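Pre-deployment inspection, moored water sampler and sensor string
Site: Puvatton outer mooring
Date: June 3, 2020
Status codes: P = pass, C = pass with comment, F = fail, hold on shore

## 1. Frame and mooring hardware

- [x] Frame welds, all corners – P
- [x] Shackles moused, pins fully home – P
- [x] Sacrificial anodes – C. Two are worn past half. Acceptable for this deployment; replace at the December turnaround.
- [x] Lifting bridle and master link – P. Load tag legible, 2000 kg.
- [ ] Acoustic release, unit B – F. Responds to enable but not to the release command on the bench. Fit the spare from the Bornstead store and repeat the test at 100 m slant range before sailing.

## 2. Sensors

- [x] pH sensor, reference check in buffered seawater – P
- [x] Conductivity cell flushed, guard fitted – P
- [x] Oxygen optode – C. Foil has a small scratch outside the sensing area. Two-point calibration is within limits.
- [x] Clock set to UTC on all loggers – C. The Rao logger had drifted by 33 seconds since recovery. Reset, drift recorded in the log.
- [x] Sampling interval – P. Set to 5 minutes, burst mode off.

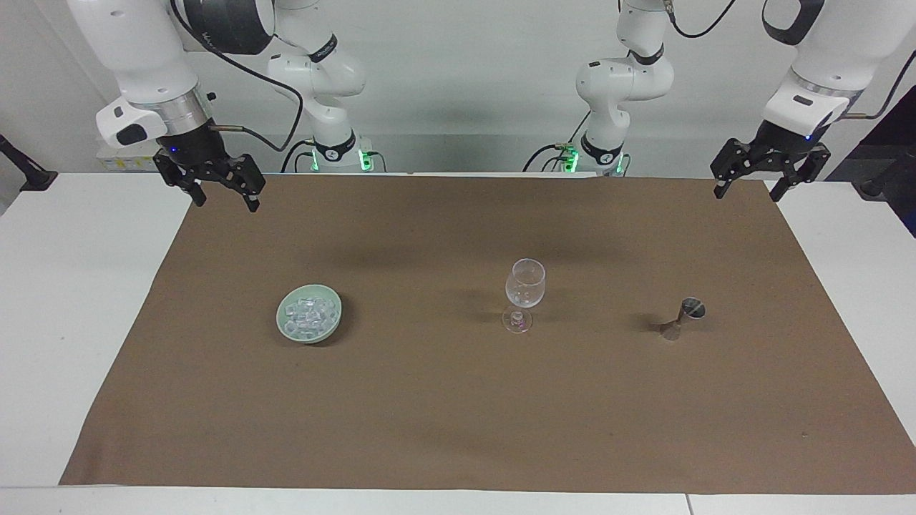
## 3. Water sampler

- [x] Bottles acid-rinsed and capped – P
- [x] Valve rotation, full cycle under power – P
- [x] Tubing – C. Kinked behind position 4, re-routed and tied. Check again once the cover is on.
- [x] Preservative dosed and labels applied – C. Two labels were written in ordinary pen. Rewritten in pencil on waterproof stock.
- [ ] Spill kit with sampler – F. Absorbent pads missing. Restock before the preservative leaves the store.

## 4. Power and seals

- [x] Battery voltage under load – P
- [x] O-rings inspected, cleaned, lightly greased – P
- [x] Vacuum test on main housing – P. No measurable change over the hold period.
- [x] Blanking plugs on unused connectors – C. One plug was finger-loose. Locking sleeve now fitted.
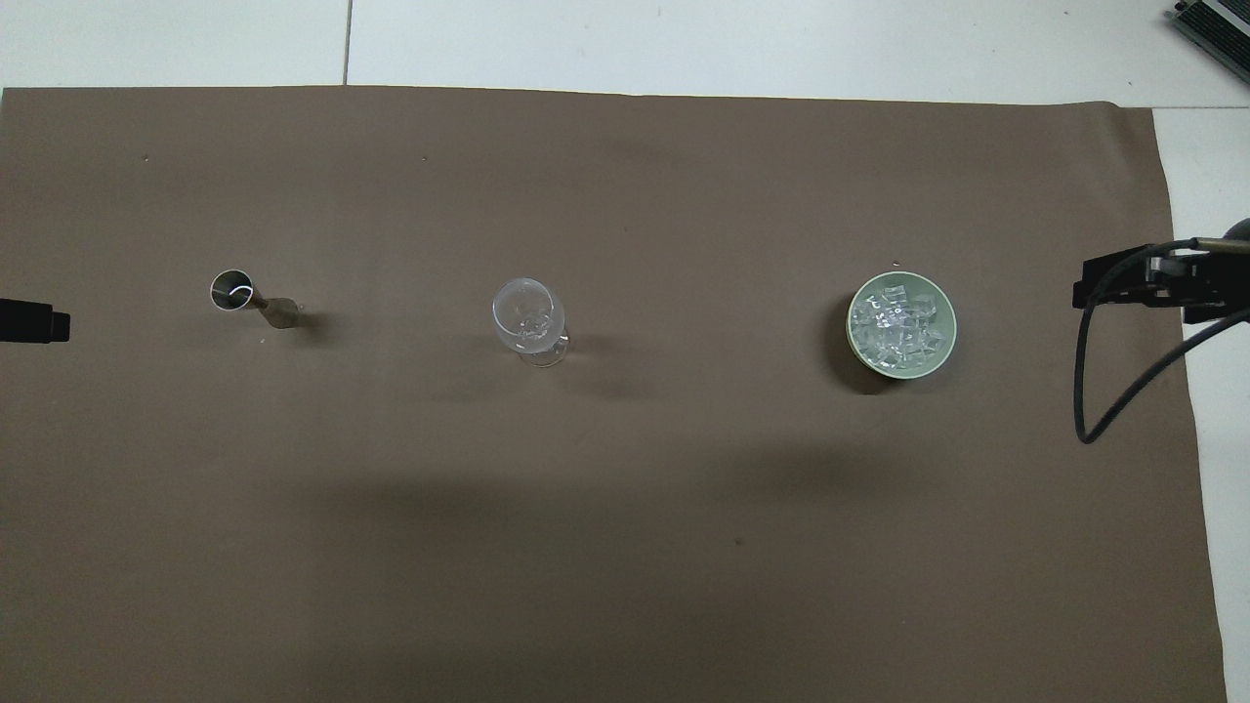
## 5. Transport and deck

- [x] Cradle straps and corner pads – P
- [x] Deck plan agreed with the vessel, Brusudia – C. The vessel wants the anchor weight loaded first, aft of the winch. Plan amended.
- [x] Tag lines, two off – P
- [ ] Weather limits on the front sheet – F. Sheet still gives limits for the old, lighter frame. Reissue before the deck briefing.

## Result

Not cleared to sail. Three items on hold: acoustic release unit B, spill kit, front sheet. The remaining comments need no further action before deployment, apart from the tubing check at position 4. Re-inspect the held items only, unless the main housing is opened again – in that case repeat the whole of section 4.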